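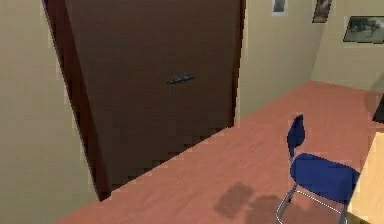

Treltard Simulation Suite for Door and Room Tasks
Product information

Overview

The Treltard Simulation Suite is a software package for recording examples of indoor mobile tasks, for use in training learned control policies. It is supplied by Kushnir to university laboratories, technical colleges and company research groups. An operator drives a simulated robot through a furnished room, and the suite stores each attempt as a complete episode with camera views, joint readings and operator commands on a common clock.

The current release concentrates on doors. Opening a door calls for approach, grasp, turning of the handle and movement of the base in close succession, and real doors wear out under repeated trials. Recording in simulation allows a group to settle its task definitions before committing hardware and staff time.

Rooms

The standard license includes 72 room layouts. Each is a small office or study with a single door under test. The layout shown on this page has a flat brown door with a dark gray lever handle, beige walls with framed pictures, a reddish floor, and a blue chair on a chrome tube frame next to a light wooden table. Furniture is kept in the layouts on purpose. A policy trained only in bare rooms tends to treat any chair leg as a surprise.

The following may be changed between episodes, by hand or from a schedule file:

Handle height and handle type
Door swing direction, closing force and latch resistance
Wall, floor and door colors
Position of chairs and tables
Starting position of the robot base

Camera views are rendered at low resolution by default. This keeps episode files small and matches the input size used by most of the policies our customers train. Higher settings are available, but recording at those settings requires a second graphics card.

Recording

Episodes are recorded with the Edow hand controller, which is included, or with any six-axis input device that reports at a steady rate. The operator marks the start and end of each attempt with a foot switch. Failed attempts are kept and labeled as such unless the operator deletes them before the session is closed. We recommend keeping them.

A session holds up to 2000 episodes. When the limit is reached the suite closes the session, writes an index file and opens a new session under the same project name. Sessions may be paused and resumed on the same workstation only.

Each episode contains:

Color and depth images from the selected views
Base position and heading
Arm joint positions and gripper opening
Door angle and handle angle
Operator input before and after smoothing
Room settings and random seed

Operators new to the suite should complete the four practice rooms before recording for a project. The practice rooms use the same doors as the standard layouts - only the scoring display is added.

Review and export

The review tool plays back any episode from any stored view and allows start and end marks to be corrected. Two reviewers may label the same session independently, and the tool lists the episodes on which they disagree. Export is to a plain folder structure with one file per data stream. A conversion script for other common formats is provided in source form.

Workstation requirements

A current Linux desktop with 4 processor cores or more, a dedicated graphics card and a solid-state drive is required. The suite does not need a network connection after the license has been installed.

Licensing and support

Licenses are issued per workstation and run for one year. Teaching licenses are offered to accredited institutions and carry the same room set, without schedule files. Written requests for additional rooms, including rooms modeled on a customer's own building, should be sent with a floor plan and the door maker's drawings.

Technical questions are handled by Olesia Kuzmenko, Simulation Products. Licensing and teaching inquiries should be addressed to Pak-hei Chou, Institutional Accounts.

Page revised August 2023. Layouts with double doors are planned for the September release and will be supplied to current license holders at no charge.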